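My kitchen shelf gave up in January, under the weight of almost 100 cups (I know, I know!), and that's how I fell for the mug tree. Apolline Joly talked me into it. She swears by pale wood, a fat round base and pegs set at different heights, so the handles don't knock together – mine always did. I load the lowest pegs first and turn the thing as I go, and I keep the little cups for the top. My old Skandora rack is in the garage now and I don't miss it one bit.

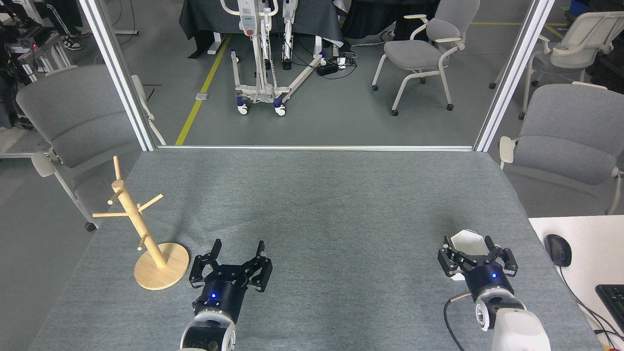 A wooden mug tree with its pegs still free.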